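Totau Robotics Lab
@totau_bench · 9/9/20

Gripper comparison on the two-arm table, thread. Left arm has the Nikolaidis fingers, right arm has the Horov fingers. Same arm model both sides, same controller firmware, same task: sort forks by handle color.

Forks are a bad object, so they make a good test. Thin handle, wide head, center of mass nowhere near where you want to grab. A block will hide a 2 mm calibration error. A fork won't.

Run size: 400 picks per side. Slip is logged when finger position changes after close with no command sent. Drops are logged by hand.

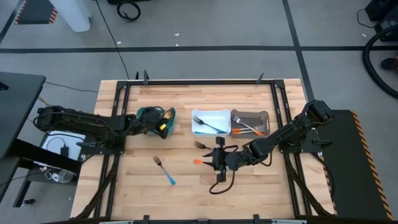
Closing force is the same on both arms. I tried tuning each gripper separately first and gave up on it, the numbers stopped meaning anything. Those 598 picks are in the log but not in the comparison.

Nikolaidis: better on handles lying flat on the wood. The tip is thin enough to get under the edge. Worse once the fork is in a tray, where the fingertip touches the wall before it closes.

Horov: wider opening, so it forgives a bad pose estimate. Flat forks get pushed sideways before the fingers meet. Two forks close together is the worst case, it tends to take both or neither.

Cable routing matters more than I expected. Slack near the wrist drags on the table at low approach angles and shows up as noise in the joint 5 current. Retie before you blame the controller.

Camera is fixed and stays fixed. We had a wrist camera from Daltport on in an earlier round and the view was fine, but the extra mass changed the settling time and I didn't want to retune for it.

Controller loop at 400 Hz on both sides. One overrun in the whole set, left arm, during a tray approach. Not reproduced.

Next: swap the fingers left to right and rerun the same list. Until that's done I can't separate the gripper from the arm it's bolted to.

Raw log is 3881 rows, CSV. Column names are in the first line. Reply if you want it.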